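Art Teachers in Flolton Get a Shared Supply Room

News | Schools & Classroom Art

Art teachers at the elementary schools in Flolton will share one supply room from March. The room is in the old music wing of Gill Elementary, and teachers can visit it after 4 in the afternoon.

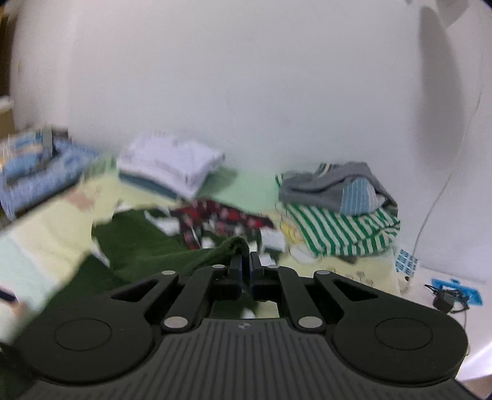 The idea came from Nidia Cuervo, who teaches grades one to five at Gill. She noticed that her school had too much tempera paint, while another school was cutting its construction paper into halves to make it last. "We were ordering the same things and storing the same things," she said. "Some boxes were never opened."

Each teacher may borrow a printing press, a set of carving tools or a class set of brushes for two weeks. Paper, clay and glaze are free to take, but teachers are asked to write down the amount in a notebook next to the door. The clay comes in bags, and a teacher may take four of them each term.

Lucero Cárdenas, who teaches at two schools and carries her materials between them in her car, has already reserved the press. Her fourth grade students will make prints of leaves and insects, and she hopes to hang 90 of them in the town library before summer.

The room will also be used for short workshops. The first one is on simple weaving with cardboard looms. It has places for 20 teachers, and classroom teachers who do not teach art are welcome too. Yarn will be provided, but please bring your own scissors.

To sign up, write to the office at Gill Elementary. The list for the kiln will open later in the spring.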